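Chapter 4
Containers and Small-Parts Storage

After reading this chapter you should be able to choose a bin material for a given part, describe how shape affects strength, and lay out a simple picking station.

4.1 Materials

Most shop bins are molded from plastic. The choice of resin sets the working temperature, the resistance to oils, and the load a bin can carry when stacked.
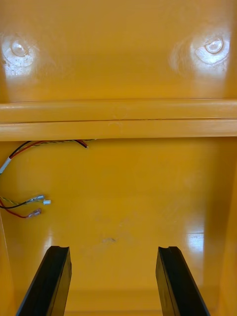 Surface finish is chosen at the mold. A polished mold gives a smooth wall that wipes clean but reflects light. On glossy yellow plastic, as here, an overhead lamp can leave white glare around a molded boss and hide small marks. A textured mold reduces glare but holds dust.

4.2 Wall Shape

A flat wall bends easily under side load. Stiffness is added by a rim, a rib, or a step in the wall.
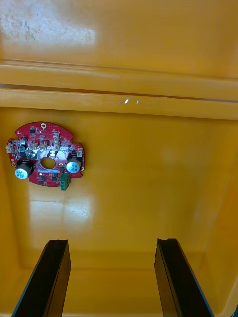
The depth of the step matters more than its width. Bíró's rule, used in the problems at the end of this chapter, sets the depth at 2 times the wall thickness.

4.3 Work Surfaces

Parts taken from a bin are often set down before use. A soft cover limits scratches, and a raised edge stops parts from rolling off.

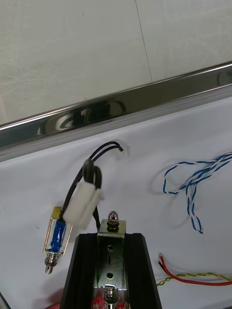 Figure 4.3 Small solenoid against a white fabric surface, with a polished metal rail behind.

4.4 Station Layout

Bins should be placed by frequency of use. Parts used in every cycle go nearest the worker's hands.

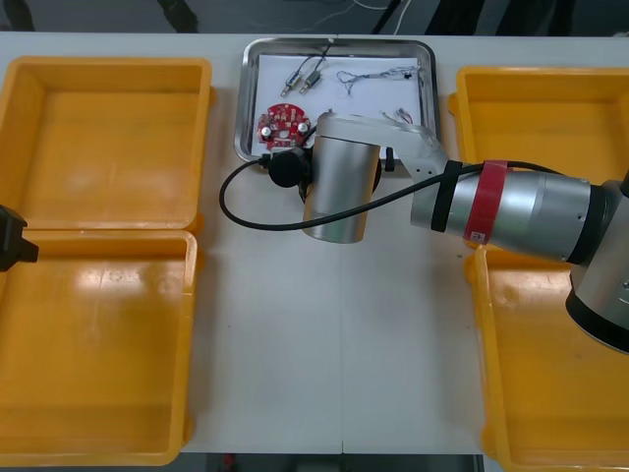

Reach distance is measured from the front edge of the table. Where two bins are set edge to edge, as on the left side of this table, the far bin adds its full distance to the reach. A shared tray is best placed on the center line, between the left and right bins.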